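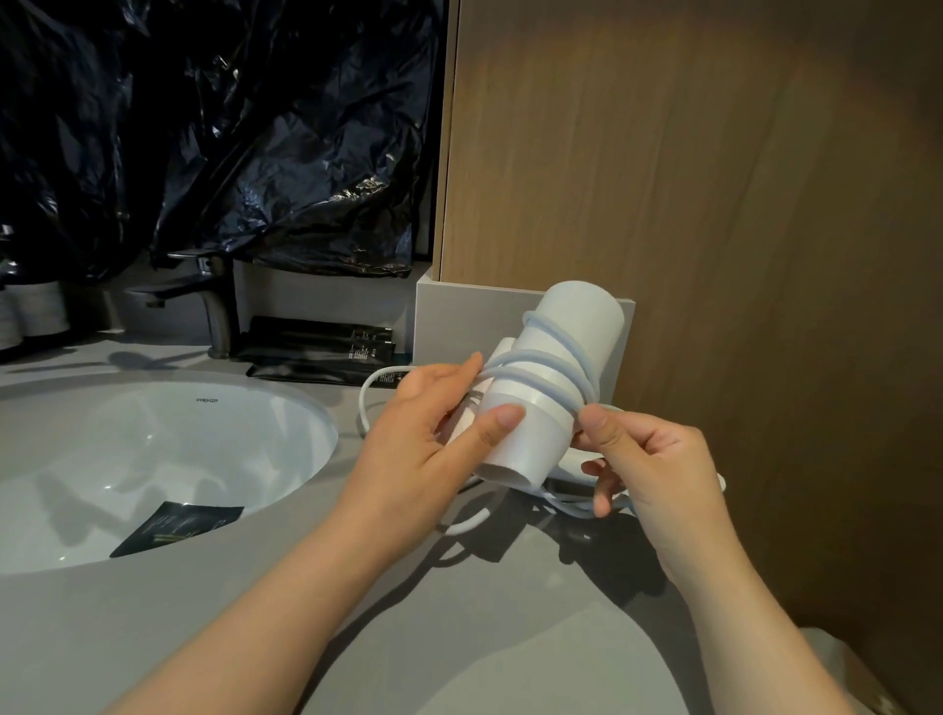

4. Equipment Planning and Budget

4.1 Scope of the purchase

The equipment budget for the Ollbridge trial was drawn up in January, before the list of household tasks had been settled. It provided for one two-armed robot, a set of spare gripper fingers and a service contract. Three changes were made once the tasks were known, and they are reported in this section for the benefit of groups preparing similar bids.

4.2 Tasks and gripper choice

Cord handling proved the most costly item on the task list. Figure 1 shows the task as carried out by hand: a cord is wound round a hair dryer at a bathroom countertop, with one hand supporting the dryer and the other drawing the cord taut. A single arm with a fixed stand was considered and rejected, as a stand would have to be made for each appliance. The second arm was therefore kept in the budget, although it could have been dropped for most of the other tasks.

Two grippers were compared on paper. The Skunduleck model has a wider opening and would hold the body of most small appliances. The Laris model closes more finely and is better suited to pinching a thin cord. The final order was for one of each, with a shared mounting plate so that either could be fitted to either arm.

Figure 1. Cord winding by hand at a bathroom countertop.

4.3 Consumables and replacement

Soft finger pads were treated as consumables. The supplier advises replacement after 2000 grasps, and the plan allowed for 100 pads over the 18 months of the trial. Test appliances were entered under a separate heading, with 4 hair dryers set aside for cord work alone. Cords wear at the point where they meet the handle, and a worn mains cord cannot be kept in use under the site's electrical safety rules.

4.4 Site costs

The Lâm base unit was chosen for its narrow footprint. Bathrooms leave little floor space in front of the basin, and a wider base would have required changes to the fitted furniture. Delivery, floor protection and insurance were charged to the site budget. Staff training was left out of the first bid and had to be met from the reserve.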